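Where Does Coffee Come From?

By Orysia Vasylenko

Have you ever smelled coffee in the morning and wondered what it's made of? The answer is a fruit! Coffee grows on leafy green trees in warm countries, and the fruits are called cherries because they turn bright red when they are ripe. Inside each one there are usually 2 seeds, tucked face to face. Those seeds are what grown-ups call coffee beans (they aren't really beans at all!).

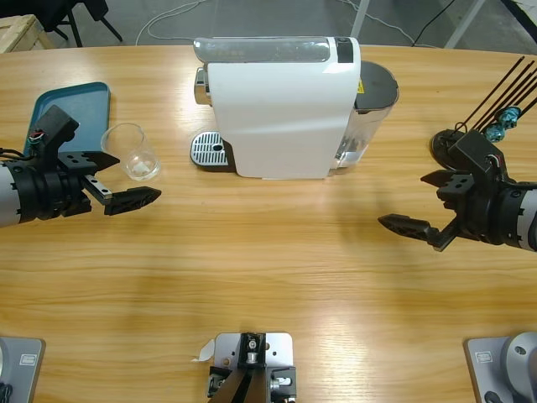

A coffee machine with its own water tank.

Fresh seeds are pale green and smell a bit like grass. To get that toasty smell they have to be roasted, which means tumbling them in a very hot drum. They turn yellow, then brown, and then they crack – pop, pop, pop – almost like popcorn!

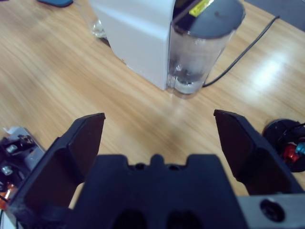
Wood grain on a tabletop. Trees make these lines as they grow, and coffee trees are woody too.

Next comes grinding. Smaller bits let hot water reach more of the coffee, so the flavour comes out faster. You can try the same trick with sugar: drop a lump in one cup of warm water and a spoonful of loose sugar in another, stir both and see which disappears first.

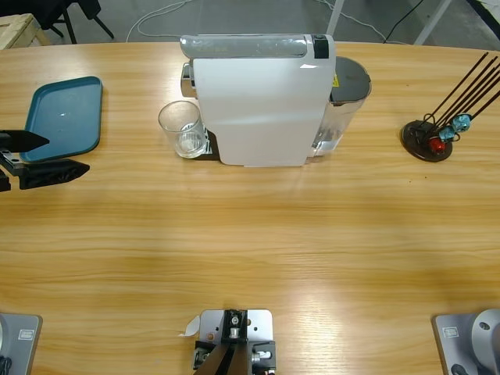 A glass under the spout of a coffee machine.

Coffee also has caffeine in it, which makes people feel more awake. In the plant it has another job, helping to keep hungry insects away. Clever tree!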